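July, 5:40 a.m.

Up before the alarm again. I made coffee in the small pot so I wouldn't wake the house and sat at the kitchen table with the bread notebook. I want to get the last few days down while I still remember which loaf was which.

The starter is now in its second month. I keep it in the tall jar from Landry and feed it twice a day, rye in the morning and white at night. When it was cool in the house it took until supper to double. Now it gets there by lunch and has sunk again by the time I get home, with a gray liquid on top and a smell like nail polish remover. Fatemeh Kermani told me to use less old starter and more flour when it's warm, and to quit worrying about the liquid. She pours hers off. I have been stirring mine in. We'll see if it makes any difference.

Monthly flour order came from Farkesham. They were out of the coarse rye and sent medium without asking. I wrote to them and they took 12 dollars off, so I can't complain much. The medium drinks less water. My first loaf with it spread out flat as a plate because I used my old numbers, and I should have known better when the dough stuck to the bowl like paste.

What I did on the second try:

400 grams white flour
86 grams medium rye
the usual starter and salt
water held back until the dough looked right, and then only part of it went in

I left it in the basement overnight, where it's cooler, and shaped it before work. It went in the fridge all day and I baked it after supper. Weighed it once it had cooled -- 619 grams, a little lighter than I expected, so I think it lost plenty of water in the oven. The crust was dark and it sang when I took it out of the pot. The crumb was more even than last week's. There was one big hole under the top crust, which I'm told is from shaping too loosely. Tasted good with butter and nothing else.
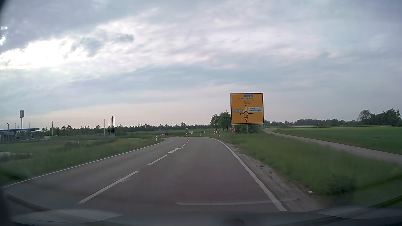 The oven is the next problem. It runs hot at the back and cool at the door, and the dial means very little. I bought a Stanus thermometer to hang from the rack and it doesn't agree with the dial at any setting I've tried. I turned the pot halfway through the last bake and that helped with the scorched side. I don't love having the door open that long. I might try moving the rack down one notch first and leaving the pot alone, then do the turning on the loaf after, so I'm only changing one thing at a time. I always say that and then change three.

Took half a loaf over to Fatemeh and she gave me half of hers. She cuts hers thin and toasts it and it lasts her all week. Hers is more sour than mine. She lets it sit in the fridge two full nights and says she can't taste much difference after one, but she likes how it slices. She also lent me her razor, the one with the curved handle, for scoring. I've been using a steak knife up to now and dragging the dough. She has an old bread book too, with the spine gone and half the pages stuck together, and I copied out a caraway loaf from it. It calls for "a warm corner" and "a good oven," so it isn't much help on the details.

I need to order a second proofing basket. Flerari has the oval ones back in stock but the shipping costs nearly as much as the basket. I could line a colander with a dish towel again. That worked fine except for the time I forgot the rice flour and had to peel the towel off the dough by inches. My brother was visiting and heard most of what I had to say on the subject.

Still to do:

- Feed the jar before I leave, less starter this time
- Dry some starter on parchment as a backup
- Scrub the lid of the pot, it's got burned flour baked on
- Buy caraway
- Return the razor by the weekend

I'd like to bring two loaves to the potluck at work, one plain and one with caraway. The pot only holds one, so they'd have to go in back to back, and the second would sit in the fridge until the first came out. I think that's fine. If the caraway one goes wrong I'll slice the plain one thinner and put out more butter.

6:15 now. Somebody's up, I can hear the shower. The jar has bubbles along the side already and I only took it out of the fridge when I put the coffee on. Going to feed it and get dressed.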